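Repasser et plier une nappe imprimée sans marquer le motif

J'adore le linge de table imprimé. Les fougères, les herbes folles, les graminées, tout ce qui donne l'impression d'avoir posé son assiette dans un pré ! Et pendant des années je l'ai massacré à chaque lavage : plis en travers du dessin, gris devenu terne, ourlets qui gondolent. Depuis j'ai trouvé une façon de faire qui marche à tous les coups chez moi, et comme on me la demande souvent je la mets au propre une bonne fois.

La méthode vaut pour une nappe, un chemin de table, un grand torchon, et même pour un drap si vous avez de la patience et de la place.

Ce qu'il vous faut

Une table dégagée, ou mieux, un lit fait bien tendu
Un fer à vapeur et une pattemouille (un vieux torchon blanc convient très bien)
Un vaporisateur d'eau
Un rouleau de carton, si vous choisissez de rouler
Du papier de soie blanc

Avant de commencer : le lavage

Lavez à 30 degrés, à l'envers, avec une lessive liquide sans agent blanchissant. C'est surtout important pour les imprimés gris sur fond blanc, qui sont mes préférés et qui sont aussi les plus traîtres : un gris qui passe un peu, ça se voit tout de suite à côté d'un blanc resté bien vif. Essorage doux. Secouez la pièce dès la sortie du tambour, franchement, en la tenant par deux coins, comme si vous vouliez réveiller toute la maison.

Séchez à l'ombre et ramassez avant que ce soit complètement sec. Si vous avez raté le moment (ça m'arrive tout le temps), un coup de vaporisateur, on roule le tissu sur lui-même et on attend le temps d'un café.

Étape 1. Étaler

Posez le tissu à plat, endroit vers le haut, et lissez du centre vers les bords avec le plat des mains. Ne tirez pas sur les coins ! On étire le biais, et ensuite plus rien ne tombe droit. Prenez le temps de regarder comment le dessin est construit, c'est lui qui va décider des plis. Sur un imprimé botanique il y a presque toujours des motifs forts et des motifs légers.
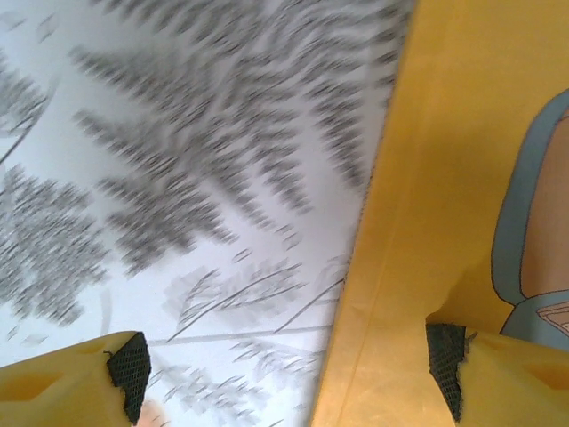

Les grandes feuilles foncées sont celles qu'il faut protéger. Un pli en plein milieu d'une fronde de fougère, et à la longue la teinte s'use sur l'arête et laisse une ligne pâle. Les tiges fines et les épis clairs supportent beaucoup mieux un pli, on ne le remarque pour ainsi dire pas. Repérez donc une zone légère ou un bout de fond uni, et décidez que votre premier pli passera par là, même si ce n'est pas exactement la moitié.

Étape 2. Repasser

Retournez le tissu sur l'envers. Fer moyen, vapeur, pattemouille par-dessus. Appuyez, soulevez, déplacez. On a envie de faire de grands va-et-vient, mais c'est comme ça qu'on déforme les bords. Commencez par les ourlets, puis remontez vers le centre.

Olumide Odukoya, avec qui je partage l'atelier, repasse sur l'endroit et s'en sort très bien. Je n'ai jamais osé sur mes pièces foncées, essayez sur un coin si vous êtes curieux.

Laissez refroidir à plat avant de toucher à quoi que ce soit. Un tissu plié encore tiède garde le pli comme une rancune.

Étape 3. Plier

Pliez envers contre envers, en suivant la zone claire que vous avez choisie. Glissez une feuille de papier de soie dans le pli, sans la tasser. Rabattez une deuxième fois dans le même sens, puis dans l'autre. Ne repassez jamais les plis, posez seulement la main dessus.

La fois suivante, décalez d'une largeur de main. J'épingle un petit papier au paquet avec « pli à gauche » ou « pli à droite », sinon j'oublie d'un repas à l'autre.

Ou bien rouler

Pour les pièces longues, c'est la solution royale. Enroulez le carton dans du papier de soie, posez-le au bord du tissu et roulez sans serrer, endroit vers l'extérieur. Atif Gondal m'a donné des tubes récupérés dans un magasin de tissus, solides, parfaits, je n'en achète plus. Nouez avec un ruban de coton large. Surtout pas d'élastique, ça marque.

Questions reçues

Et si le pli est déjà marqué ? Humidifiez bien la ligne, posez la pattemouille mouillée, vapeur, puis laissez sécher à plat toute une nuit. Le pli part presque toujours. La couleur usée, elle, ne revient pas.

Peut-on amidonner ? Oui, légèrement, mais juste avant de mettre la table. Pour le rangement je préfère un tissu sans apprêt, qui jaunit moins.

J'ai ressorti en janvier une nappe roulée depuis l'été : pas une marque, un vrai bonheur !

Page mise à jour le 2003-11-04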